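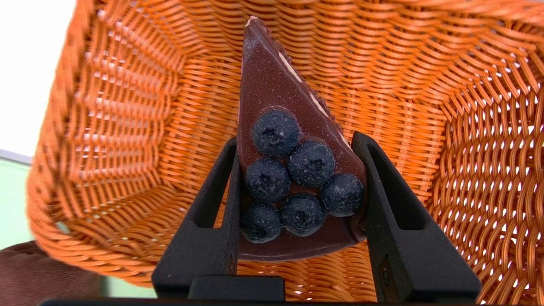

Mars, cahier d'atelier, poste de rangement

Reprise du tri par contenant à 9 h 20. Objet : fixer la répartition des articles de table et de bain avant de rédiger la fiche pour Lorkoven. Les critères de l'entrée précédente (par couleur, puis par taille) sont abandonnés, ils donnaient des paniers mixtes où la pâtisserie voisinait avec les articles de toilette.

Répartition retenue :
Panier orange : pâtisserie. Part triangulaire au chocolat avec myrtilles, article type gâteau roulé.
Panier brun foncé : bain. Fleur de douche bleu clair.
Plateau vert clair : tout ce qui n'a pas encore de place arrêtée. Canard jaune à roulettes, serviette brune roulée.

Part au chocolat. Pièce la plus délicate du lot à cause de la pointe. Posée pointe vers le coin, elle se coince et le bord large remonte. Posée bord large contre la paroi, elle tient à plat. Prise par les côtés du bord large, jamais par le dessus, où se trouvent les myrtilles. Masse relevée sur la balance Gellberg : 164 g. À reporter sur l'étiquette, l'ancienne est illisible.

Panier orange. Tressage serré, bords évasés : il faut descendre la pièce bien au milieu avant de la décaler vers un angle, sans quoi elle accroche le rebord. Nettoyage à la brosse souple, pas de chiffon (peluches dans le tressage). Le produit Vetska laisse un film, ne plus l'utiliser ici.

Serviette. Roulée serré, 19 cm de long. Un rouleau lâche se défait dès qu'on le déplace, donc refaire le rouleau avant chaque essai. En diagonale sur le plateau, elle sert de butée aux objets qui roulent. Pas prévu au départ, à garder.

Canard. Il figure sur la liste Tănase sous « jouets », catégorie pour laquelle il n'y a pas de contenant. Trois options : le mettre au bain malgré ses roulettes, lui réserver le plateau, ou ouvrir un troisième panier. La table fait 70 cm de profondeur ; un panier de plus oblige à reculer les deux autres contre les panneaux du mur et on perd l'accès par l'arrière. Provisoirement : plateau, contre la serviette.
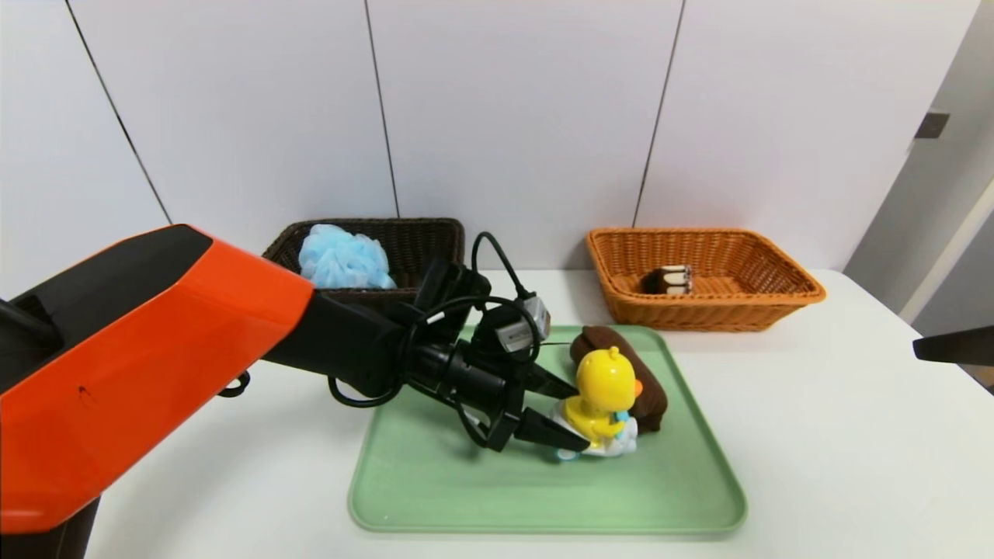 Fermín Durán conteste le classement provisoire : pour lui, un objet à roulettes ne va pas au bain, mais un plateau ouvert n'est pas non plus un rangement, et la fiche doit donner une destination finale pour chaque article. Il propose de sortir la catégorie « jouets » de la version 2 et de la traiter à part, avec une boîte à couvercle.

Noté. Objection recevable pour la fiche, moins pour les essais en cours. Je laisse le canard sur le plateau jusqu'à la fin de la série et je marque la ligne « à définir ».

Reste à faire :
étiquette de la part au chocolat
mesurer l'ouverture du panier brun
demander à Lorkoven si la serviette compte comme article de bain ou comme linge de table

Arrêt à 11 h 45.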